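Hilo sobre la jornada de puertas abiertas de Fadier, 14 de agosto de 2025. Voy por partes: instalación, demostración de manipulación fina, preguntas y lo que me queda pendiente.

---

1/ Fadier abre su nave de integración una vez al año. Visita en grupo, recorrido fijo, tres paradas. Registro en la puerta, gafas de protección obligatorias desde la línea amarilla. Móvil permitido salvo en el banco de calibración.

---

2/ Primera parada: almacén de subconjuntos. Poco que contar. Estanterías etiquetadas por proyecto y un sistema de inventario propio, Casham, que asigna un código a cada pinza y registra los ciclos de cada dedo. El registro lo lleva el software, sin hoja de papel al lado.

---

3/ Pregunté si Casham guarda también los pares de apriete. Sí, pero solo desde la versión actual. Lo anterior está en hojas de cálculo y no piensan migrarlo.

---

4/ Segunda parada: charla técnica de Tlapale, la parte de control. Pocas diapositivas, casi todas gráficas de error de posición. Se agradece.

---

5/ Resumen de la charla: el error del brazo en vacío les preocupa poco. Lo que intentan acotar es el error combinado de brazo, muñeca y dedos cuando la punta trabaja a poca altura de una superficie plana. Ahí cada holgura se suma.

---

6/ Su procedimiento usa un patrón de líneas cruzadas. Se lleva la punta a una intersección, se mide el desvío con una cámara externa, se corrige el modelo y se pasa a la siguiente. La campaña que enseñaron tenía 1136 aproximaciones. Descartaron 757 para el ajuste y las reservaron como validación.

---

7/ Sí, más datos de validación que de ajuste. Lo preguntó alguien del público. Respuesta: el modelo tiene pocos parámetros y con el resto basta. Les interesa más saber dónde falla. Me parece razonable, aunque me habría gustado ver la distribución por zonas de la mesa.

---

8/ Tercera parada: la célula. Como patrón usan un tablero de go. Retícula regular, líneas finas, barato de reponer. Los puntos de estrella sirven de referencia para orientar el tablero en el software.

---

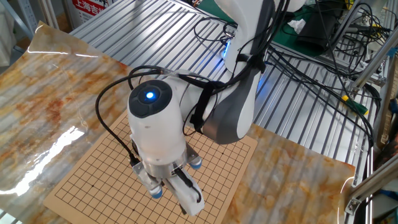
*Aproximación al tablero. Puntas de los dedos sobre la retícula, sin piedras, LED azul en la muñeca.*

---

9/ El tablero va colocado en ángulo. Pregunté si era a propósito. Lo es: si se alinea con los ejes de la base, ciertos errores se compensan entre sí y el ajuste sale mejor de lo que debería.

---

10/ Lo que más me interesó fue el cableado. En un brazo con mano de varios dedos, los cables que llegan a la muñeca son carga variable: según la postura tiran más o menos. Los llevan en bucles flojos por la zona de la muñeca y sujetos con una cinta al eslabón.

---

11/ Según Tlapale, acortar esos bucles fue uno de los errores de la primera versión. Quedaba más limpio y metía un desvío dependiente del giro de la muñeca. Tardaron 2 semanas en localizarlo porque solo aparecía en un extremo del recorrido.

---

12/ Dudas mías sobre el montaje. El tablero apoya en una lámina brillante con dibujo de mármol, y los reflejos en una superficie así complican cualquier medida por visión. Dicen que filtran por exposición y que prefieren probar con un fondo difícil. También vi la lámina algo levantada en un borde. Para medir alturas yo pondría una base rígida.

---

13/ Sobre las puntas: las redondeadas, en azul claro, son recambiables. No dieron material ni dureza. Tampoco quisieron decir si llevan sensor. Apunto la pregunta para la próxima.

---

14/ Turno de preguntas. Las que anoté:

- ¿Paran por fuerza o por posición? Por las dos, con prioridad de la fuerza.
- ¿Recalibran al cambiar una punta? Sí, secuencia corta.
- ¿Y al mover la mesa? Secuencia completa.
- ¿Publicarán los datos? «Se está valorando». Traducido: no de momento.

---

15/ Presentaron además Jakalus, la herramienta de planificación que genera las secuencias de aproximación. Interfaz austera, un editor de texto y un visor 3D. Exporta a un formato abierto — eso sí lo confirmaron — y admite límites de velocidad por tramo.

---

16/ Limitación reconocida de Jakalus: no modela los cables. El planificador trata el brazo como si estuviera desnudo, así que las posturas conflictivas se excluyen a mano. Son 2 zonas prohibidas en la configuración que enseñaron.

---

17/ Organización: correcta. Grupo pequeño, acústica mala en la nave, con los ventiladores de los armarios de control tapando media explicación. Un micrófono de solapa lo arreglaría.

---

18/ Pendiente por mi parte: repetir el ensayo del tablero girado en nuestra mesa, comparar con el alineado y ver si sale el mismo efecto. Tengo hueco en septiembre. Publicaré las gráficas en este mismo hilo, con los datos en bruto.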